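Kitchen Listings Should State the Surface

The rental listings for Estham describe kitchens by their appliances. A typical entry gives the width of the range, the capacity of the refrigerator and the brand of the dishwasher. The material of the countertop is usually left out, and its condition is left out almost always. I think this is a mistake, and one that housing offices could correct with a single added field.
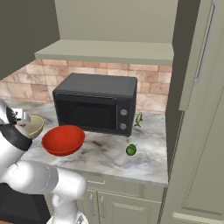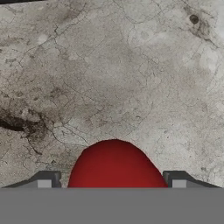

Computer renderings. First: countertop with toaster oven, plate and red bowl. Second: gray surface with hairline cracks and dark staining.

Appliances are replaceable. A failed toaster oven costs its owner an afternoon and a modest sum. A failed surface is a different class of problem. Replacing a counter means disconnecting the sink, removing the backsplash in most older units, and leaving the kitchen out of service for several days. Tenants can't do this work and are rarely allowed to commission it. They live with whatever was there when they signed.

Condition matters for cleaning as well as for looks. A sealed, continuous surface can be wiped down. A cracked one holds moisture and food residue below the level a cloth can reach. Stains that have gone into a porous material can't be lifted with household products, and repeated scrubbing tends to open the surface further. None of this is obscure. It is in the care sheet for any stone or concrete product, usually on the second page.

The Vrettos building, where I rented for 5 years, is a fair test of how the current system works. It has 3 kitchen types, all listed under the same description. One has a laminate counter, one has tile, and one has poured concrete that was sealed when installed and apparently never again. The rent is the same for all of them, 900 a month when I left. The move-in form has a box for each burner on the stove and none for the counter. When I asked for a note about existing cracks to be added, it was written in the margin, and it did not appear on the copy I received.

The usual objection is that condition is subjective. Some of it is. Crack width is not, and neither is the presence or absence of a sealer, which can be checked with a few drops of water and a short wait. The Odik inspection form, used for commercial kitchens in the next county, handles the matter in four lines: material, year of last sealing, widest crack, area of permanent staining. An inspector can complete it while the oven preheats.

A second objection is cost. Estham has 2324 registered rental units, and each is already visited between tenancies. The inspector is standing in the kitchen. Adding four lines to a form that person is already filling out does not require a new visit, a new position or new software.

I would start with the material alone, made mandatory for new listings in March, and add the other three lines at each unit's next turnover. Landlords with sound counters lose nothing by it. The rest would have to either repair the surface or state what it is, and tenants could then compare two kitchens on the part they will touch every day.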